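Is Latthorpe a town or a village?

mesa_dot
The county page has Latthorpe as a village, the state list has it as a town. Population is 235 in both. Which do I use for our place names page?
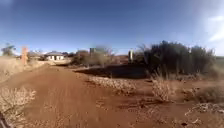 tinroof
Village. It never incorporated, and the land east of it still belongs to Voltville. The road in is red dirt with low buildings at the end, so "town" is a stretch anyway. 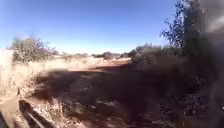
Clalla dropped to 60 people and it is still legally a town, says quillback. Size and roads have nothing to do with it.

tinroof
Fair, but Latthorpe has no charter.

mesa_dot
The October list shows two places with that name, one near Lobo.
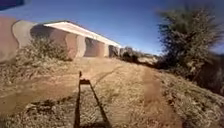 Concrete bays, white roof edge

quillback
Then check which one has the 235.
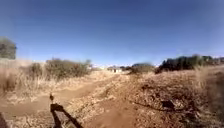 Dirt path, two tracks

mesa_dot
Will ask the county clerk.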